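Tomberg Shallow Serving Tray, White

Home > Table > Trays and platters > Tomberg

$34.95
In stock at Trondirier (online and the Hivness shop)

It's a tray. We've been selling homewares long enough to know that some of you want more than that before parting with your money, so we'll do our best.

The Tomberg is a flat white rectangle with softly rounded corners and a slightly raised rim. The rim is high enough to stop an olive making a run for it and low enough that you can slide a slice of cake off without using a crowbar. We've stocked it since July and it has quietly outsold the hand-painted one with the lemons, which we ordered far too many of and which you are still very welcome to buy.

People mostly get it for drinks and nibbles. It also does a decent job as a home for the salt, the pepper and the four bottles of chilli sauce that live beside the stove, or as somewhere to put keys so they can be lost in one spot. A customer told us she uses hers under a leaky pot plant. We were a bit hurt, then we tried it, and fair enough. 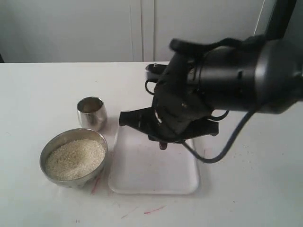
Tomberg tray in white on a white tabletop, with a small stainless steel cup. Cup sold separately.

White on white is a look. If your table is pale the tray more or less disappears and the food gets all the attention, a kindness to the food and a bit rough on us, as we're trying to sell a tray. On dark timber it stands out properly. We only carry it in the one colour. Grey was discussed.

Details

Colour: white
Shape: rectangular, rounded corners, shallow rim
Weight: 697 g
Handles: none. Pick it up by the edges like everybody's nan did.
Dishwasher: yes, bottom rack
Microwave: no
Oven: also no, and please stop asking
Product code: TMB 164

Care

Wash it before first use. Turmeric and beetroot will both have a go at staining it, so rinse it the same night if you can be bothered. A paste of bicarb and water shifts most marks. Steel wool will shift them too, along with the finish, and we don't replace trays that have been sanded.

Goes with

Saengthong dipping bowls, set of 4. Three sit in a row along the tray with room for crackers beside them - the fourth is for whoever doesn't share.
Tomberg linen napkins, natural. They crease. It's linen.

Delivery and returns

Flat-rate postage anywhere in the country, or free pick-up from the Hivness shop. We pack trays between two sheets of heavy cardboard, and of the 1,070 we've posted, 4 have arrived broken. If yours makes it 5, send us a photo within a fortnight and we'll post another. Change-of-mind returns are fine for 30 days provided it hasn't been used, and yes, we can smell the garlic.

Price and stock checked 1 October 2020.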